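Herkano Table Service Handbook
Section 4: Setting Up the White-Topped Table

Before you start

Read this section all the way through before you put anything on the table. It covers the tabletop, the placing of cups and other ceramic pieces, and the handling of knives near them. Storage and washing are covered in Section 5.

The steps apply to the standard Herkano table with the white top and to older tables fitted with the Andrade replacement top. The Andrade top is cared for the same way but needs to be checked for movement each time it is used. See step 3.

You will need:
Two soft cloths
Mild dish soap and warm water
The ceramic pieces you plan to set out
A knife rest or folded towel, if a knife will be used

4.1 Clearing and wiping the top

1. Take everything off the table, including small items near the corners.

2. Wipe the top with a damp cloth, working from the far side toward you. Go over it again with a dry cloth.

3. Press down on each of the 4 corners in turn. If the top rocks or slides, stop and refit it as described in Section 3. Do not set out ceramics on a loose top.

4. Look across the surface from a low angle. Grit shows up more easily this way, and grit under a ceramic base will scratch the finish.

Note: Do not use scouring powder or the rough side of a sponge. Marks left by these cannot be polished out.

4.2 Placing the first piece

5. Check the underside of the piece for chips or rough spots. Set a damaged piece aside.

6. Hold the piece by its widest part and lower it straight down. Do not drag it into position. If it has to move, lift it and set it down again.

7. Place the first piece toward the far side of the table and keep the space in front of it open. Pieces with a rounded base band should stand flat on the band, with any printing turned toward the person using the table.
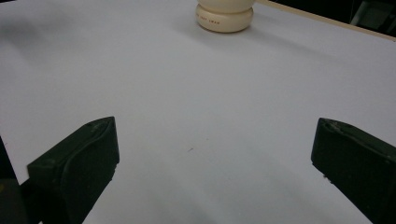

Grerkbridge Documentation Desk
Technical writer, household products

The cream piece has small lettering along its base band, and the band is the part that should be in contact with the top all the way around. To test this, touch the rim lightly with one finger. If the piece tips, lift it and check for grit before trying again.

8. Leave at least 2 inches between the base and the edge of the table. Leave more if people will be walking past on that side.

Note: Printed lettering wears off with rubbing. Wipe across it lightly, and do not soak printed pieces overnight.

Maximum load for the standard top is 160 pounds, spread evenly. The Andrade top is rated at 76 pounds. Neither top should be leaned or sat on.

4.3 Working with a knife near ceramics

Some table settings call for a knife and a cup to be out at the same time. Follow these steps whenever both are in use.

9. Set the cup down first and let go of it before you pick up the knife.

10. Hold the knife by the handle only. Keep the blade clear of the cup and pointed away from yourself and anyone else at the table.

11. Keep your other hand low and well to the side. Do not reach across in front of the blade to straighten the cup. Put the knife down, then move the cup.

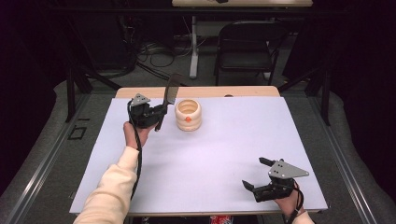 Figure 4-2. Knife raised on the left, cup standing to the right of the blade.

12. When you are finished, lay the knife flat on the knife rest or folded towel with the edge facing away from the cup.

Caution: Do not cut directly on the white top. It is not a cutting surface. Use a separate board and take it off the table when the cutting is done.

Caution: A ceramic cup that has been struck by a blade may be cracked even if no crack shows. Take it out of use and check it as described in Section 5.

4.4 The floor around the table

13. Keep the floor clear where people stand to use the table. Cords should be moved back and coiled.

14. Fold any chair that is not needed and store it against a wall. If a chair stays behind the table, leave enough room to walk between the two.

15. On carpet, check again for rocking after the table has been in place for a day. The feet can settle unevenly, and a table that was steady on Friday may need adjusting the next time it is used.

4.5 Common problems

The cup leaves a gray ring on the top.
Wipe with a soapy cloth, then a dry one. If the ring stays, the base is rough. Fit Kadeseck felt dots to the underside, spaced evenly.

The cup wobbles with no grit under it.
Turn the cup a quarter turn and test again. If the wobble moves with the cup, the base is uneven and the cup should be replaced. If it stays in the same place, check the top.

The top shows a dull patch.
Soap was left to dry on the surface. Wipe with clean warm water and dry right away.

Continue to Section 5, Washing and Storing Ceramic Pieces.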